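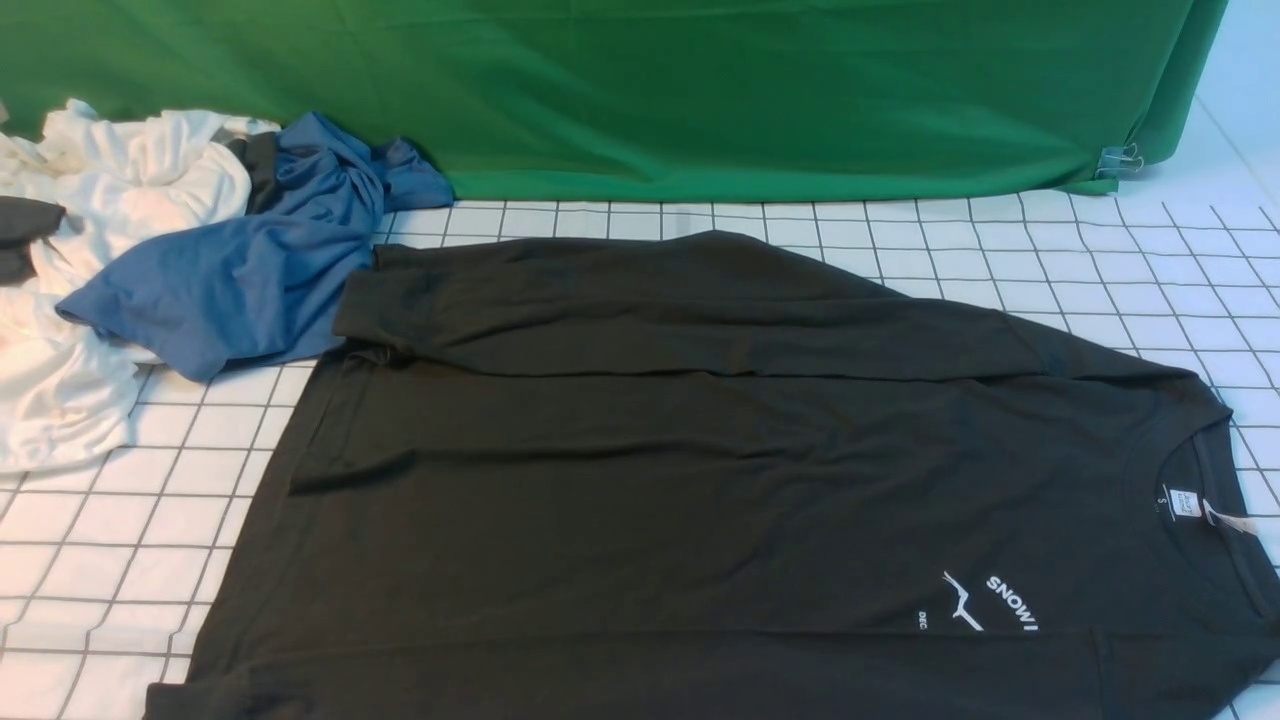
## Tromivach long-sleeve shirt, dark colour: my review after 6 weeks

I bought this shirt in April from the Stadadau online shop, together with a grey one for my brother. I wear a long-sleeve shirt nearly every day at work, under a jacket or alone, so for me it is not a fashion thing. I want it to be comfortable, to survive the washing machine and to look decent when it comes out of the drawer.

### Colour

The shop calls it "night forest". In the evening it is simply black to me. By a window I can see a little green and grey in it, but you must look for it. If you hope for a real green shirt, choose another one. I am happy with it, because it goes with all my trousers.

### Size and fit

I am usually between two sizes and I took the bigger one. The shoulders are in the right place and the body is long enough to stay down when I reach for a high shelf. The sleeves are a bit too long for me -- they come over the start of my thumb. In winter I will like this, in June less. My old Vass shirt has shorter sleeves, but it is also tighter in the neck, and I never liked to pull it over my head with glasses on.

### Washing

I wash it at low temperature with other dark things, turned inside out. I have not noticed that it became smaller. The first wash gave some colour to the water when I did it by hand in the sink, so please do not put it with white towels. After that I had no problem. It takes a long time to dry at the seams, much longer than my Vass.

### Folding and creases

This part is important for me, as I have only one drawer and I do not iron shirts of this kind. The fabric is soft and it lies flat quite willingly, but it keeps small wrinkles in the middle if you do not smooth it with your hand before you start. I lay it out sideways, neck to the right, and put the sleeve along the body so that it makes one long band. Then the other sleeve, then the hem up to the neck.

The sleeve makes a small bulge where it is doubled. One shirt is fine, but with 3 of them in a pile you feel it, and the pile leans to one side. I tried to roll them instead. It saves space, but the creases were worse, so I went back to folding.

### Price

I paid 820 crowns, without delivery. The similar model from Ziltton was cheaper on the same day, but I had one before and the neckline became wavy quite soon. The Tromivach neckline is still as it was on the first day.

### Would I buy it again?

Yes, in the same size, and I would probably take the grey for myself too. I give it four stars from five. The missing star is for the long sleeves and for the slow drying.

*Written June 4, 2023. If the shirt changes after the summer, I will add a few lines.*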